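Edge Computing Grants Open in Carach

Feb 27, 2020

Applications are open for the second round of the Carach edge computing program, run by Fanen with support from Zunero. Small manufacturers can apply for funding to process sensor data on site and cut what they send to the cloud. The first round drew 37 applications. 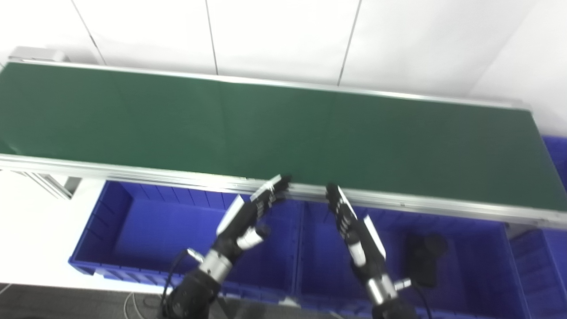

Funding covers hardware, software licenses and staff training for up to 100 percent of approved costs in the first year. Projects need to be tied to one production line or one piece of equipment. A single green belt conveyor with an aluminum frame is enough to build a proposal on - you do not need a whole plant. Firms that took part last time may apply again with a new project.

Barbosa will host 2 online briefings for applicants, covering data security and how to fill in the budget form.
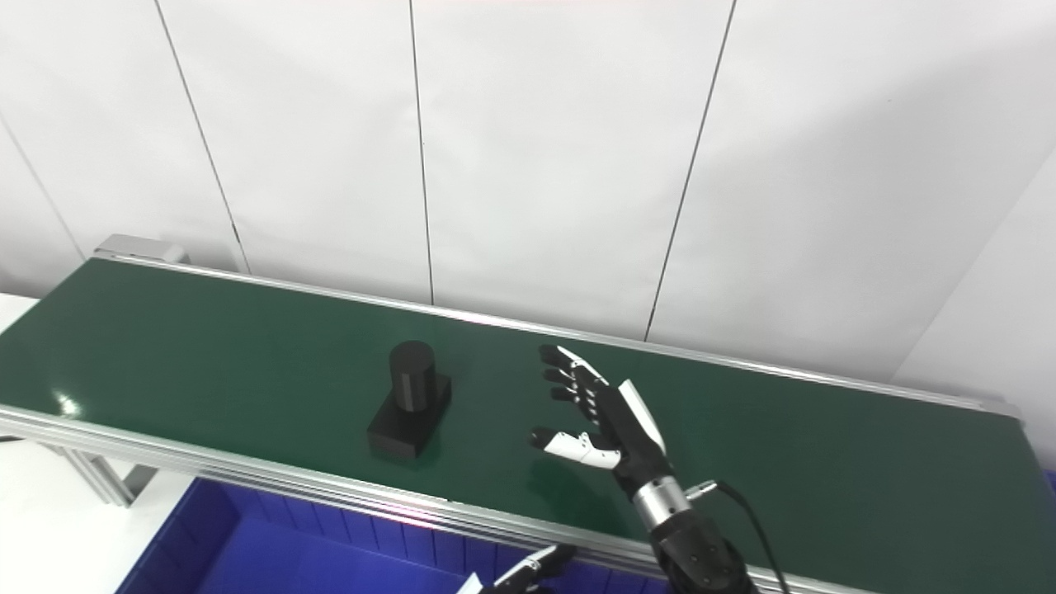 A black block and cylinder on a conveyor belt.

Quote reference 2859 when you register for a briefing.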